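4.2 The open afternoon at Nekunthorpe

The second part of the study took place in January, when the house at Nekunthorpe was opened to visitors. Invitations went to 200 households on the Ukar mailing list. Visitors came in small groups between two o'clock and half past five, and each group stayed for one complete run of the tidying task. Ailsa Haldane met them at the door and gave a short talk, and Ayman Ouali ran the robot from the landing. No changes were made to the control software between groups.

The room was set out as a bedroom in ordinary use. We did not clear the surfaces or cover the mirror, as we had done in the laboratory runs (Section 3.4). Visitors were allowed to walk about and to sit where they liked, but were asked to keep an arm's length from the robot while it was moving. Each run was limited to 50 minutes.

Several visitors asked what the robot could see. For this reason the wrist camera view was shown on a screen on the landing, and Craig Gourlay answered questions beside it. Figure 6 was taken with the wrist tilted upwards. The ceiling light is overexposed and the dresser side of the room is much darker, and the mirror on the wall holds a reflected lamp and a reflected person. Clear plastic on top of the dresser overlaps the mirror's lower edge. We had met each of these conditions singly in earlier work, but seldom together.

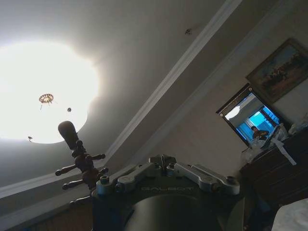 Figure 6. Wrist camera view during the open afternoon, with the gripper at the bottom centre, the coat rack to the left and the dresser and mirror to the right.

4.3 Visitor responses

Visitors were given a card with four open questions and could hand it in at the door or post it later. Eilidh Cruickshank and Iona Crichton coded the answers separately and then met to settle differences. The most common remark was that the robot was slower than expected. Many visitors also wrote that the pauses between movements were hard to read, and that they could not tell whether it was waiting for them or working something out. A smaller group said the view on the landing screen helped with this.

Older visitors wrote more about noise than about speed. This differs from the Oltis trial, where noise was hardly mentioned, although that room was carpeted and had heavier curtains.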